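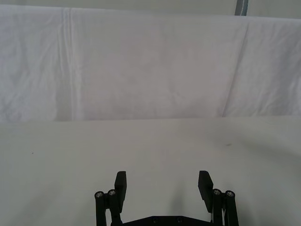 # The Last Bus to Wikbridge

The driver said he could take me as far as the quarry gates and after that I would have to walk. He said it without looking round. I was the only passenger left by then, sitting two rows back with the box on my knees, and I told him that would be fine.

It was my aunt's box. She had left instructions with the solicitor that it should go back to the house in Wikbridge where she was born, and that it should be carried there by hand. The posting of it was expressly forbidden. I had never been to Wikbridge. My mother had spoken of it twice in my hearing, both times to say that it rained.

At the quarry the driver opened the doors and pointed up the hill.

"Follow the wall," he said. "If you get to the chapel you've missed it."

I followed the wall. The light was going and there were sheep lying against the stones on the far side, breathing loudly. The box weighed very little, but it was an awkward shape and I kept having to change arms. Something inside slid from one end to the other whenever I did.

I got to the chapel. I turned round and went back, more slowly, and found a gate I had taken for part of the hedge. Behind it was a path and at the end of the path was a low house with a lamp in the kitchen.

The woman who opened the door was older than my aunt had been. She wore a man's cardigan with the sleeves turned back. She looked at the box before she looked at me.

"She's dead, then," she said.

"In the winter. I'm sorry. I thought the solicitor had written."

"He may have. I don't open them."

She let me in and put the kettle on. The kitchen was warm and smelled of paraffin. There was a calendar from Lopes, the coal merchant, hanging by the back door, open at June and many years out of date. I put the box on the table and she moved it to the windowsill, then back to the table, then sat down in front of it with her hands in her lap.

"Did you look?" she asked.

"No."

"I would have."

I said it had been tied very tightly, and she laughed at that, a short laugh through the nose that was exactly my aunt's. I hadn't expected it. I drank some of my tea.

She cut the string with a bread knife. Inside was a sheet of newspaper, folded small, and under that an iron key as long as my hand. A brass tag was wired to it, stamped with the number 671.

"Tollatau," she said.

I thought it was a word in another language. She saw my face and explained that it was the boatyard, or had been, down where the river widened. All the sheds there had numbers, even though there had only ever been eight sheds. The man who owned it had bought the tags in a job lot from a hotel. The two of them had kept a boat in that shed when they were girls. They had planned to take it down to the sea at Rollon and live there, and do what for money they hadn't decided.

"She took the key so I wouldn't go without her," she said. "Then she went herself. By train."

"Is the boat still there?"

"The shed went in the flood. I was past thirty by then." She turned the tag over, and turned it back. "I could have broken the lock any day I liked. It was a rotten door."

I asked why she hadn't. She got up and looked in the bread bin, and asked whether I ate eggs.

I slept in a room at the back, under a slope of ceiling, with the rain starting – my mother had been right about that – and running down the pipe beside the window. Some time in the night I heard the back door open. I lay and listened for it to close, and after a long while it did.

In the morning there was a plate on the table with a cloth over it, and the key was on a nail by the door, next to the calendar. Her boots stood under it on a sheet of newspaper, wet to the ankle.

"Bus is at ten past," she said from the sink. "You'll want to be at the quarry early. He doesn't wait."

I put my coat on. She gave me the empty box to take back with me, and the string.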